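The Reckoning of the Hours at Stirngate

The priory at Stirngate kept its night office without a clock for most of its history. The surviving customary, a working copy of 19 leaves, sets out how the sacristan fixed the hour of rising. In winter he recited psalms at a measured pace and counted them off on a cord. In summer, when the interval was too short for the cord, he watched a star against the dormitory roof.
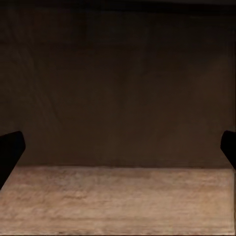

What the Dokance text changes

A second customary, from the daughter house at Dokance, follows the first closely but moves the rising to 5 in the morning from October until Lent. It also shortens the third nocturn. The scribe gives no grounds for either change. The Dokance house farmed its own land, and the later hour may reflect the length of the working day — the accounts are silent on this.

The two texts also differ on silence. Stirngate required it from Compline until after Prime. Dokance allowed the cellarer to speak at the gate, in a low voice, on matters of food only.

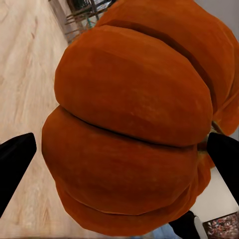
Both books passed to the library at Gokelow, where they are bound together as MS 3382. The binding is later than either text and has cost the Dokance copy its outer margin, with the loss of some 10 marginal notes. The remaining notes are in one hand and deal mainly with the antiphons for Advent.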